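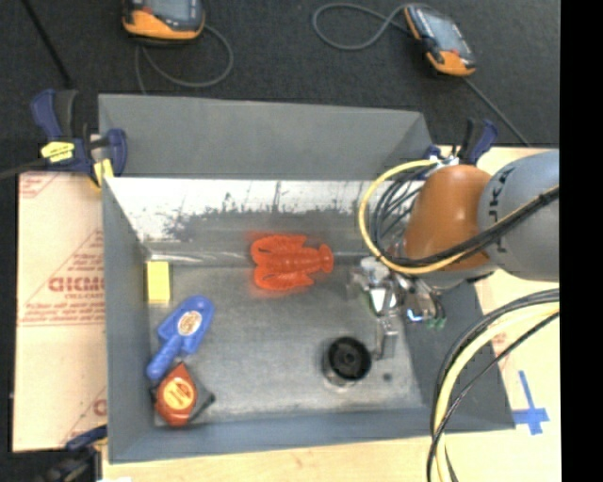 Thursday, June 6, 2019

Dye bath notes, wool samples for the Karkdale order. Carried over from the last entry: the blue came out uneven on the thick yarn and fine on the thin one, same bath, same time. Today was for finding out whether the cause is the wetting step or the heating rate.

Yarns used: Plimo (thick, three-ply, undyed) and Moon (thin, two-ply, undyed). All skeins tied in four places with loose figure-eight ties. Two of the old skeins had tight ties and show white bands under them, so those are out of the comparison and should not be shown to Karkdale.

**Soak**

Set A went into plain lukewarm water for 15 minutes. Set B had the same water with a few drops of dish soap and was left through lunch. Set B sank without being pushed. Set A Plimo was still floating when the time was up, and when I cut one strand the core was dry. Set A Moon was wet through.

That already accounts for most of it. The thick yarn was going into the dye with a dry middle.

**Bath**

Fluso navy powder, stock mixed yesterday and strained through cotton cloth. There was sediment on the cloth, more than with the previous tub. The lid on that tub does not close properly and the powder has caked at the rim. Decant the rest into a jar.

Vinegar added before the yarn this time. Started from cold, raised to a bare simmer over 45 minutes, held for 30, left to cool in the pot. Turned the skeins every 10 minutes with the glass rod. The small burner runs hotter on the left side even at the lowest setting — moved the pot a quarter turn each time I turned the yarn.

Thermometer reads 3 degrees high against boiling water. Readings in the log sheet are uncorrected.

**Results**

- A / Plimo: blotchy. Pale inside the ply when untwisted. Same fault as last time.
- A / Moon: even, slightly lighter than the target card.
- B / Plimo: even on the surface, even inside the ply. One lighter patch near a tie, under an inch long.
- B / Moon: even, matches the card in daylight. Under the shop tubes it looks greener than the card.

Bath was not fully clear at the end for either set. Either the stock is too strong for the weight of fiber or it wants a longer hold. Did not test which.

Slow heating alone did not fix the thick yarn, given that both sets had the same ramp. I had expected it to matter more. It may still matter for the red, which strikes faster than the navy — no data on that yet.

**Rinse**

First rinse at the temperature of the cooled bath, then two cooler. Color in the first rinse from all skeins, trace in the second, none in the third. Rubbed each dry skein on white cotton: slight mark from A / Plimo, nothing from the others.

**To do**

- Repeat B / Plimo at 7 skeins to the pot. Crowding is the next likely problem at order size.
- Change the soak line on the wall sheet. It still says 15 minutes for everything.
- New card for the navy, cut from B / Moon. The current one has faded along the top.
- Red on both yarns before July.
- Weigh the dry powder again after decanting. The inventory figure was taken with the tub on the scale.

Samples are on the back rail, tagged with set letter and yarn. Leave the ties on.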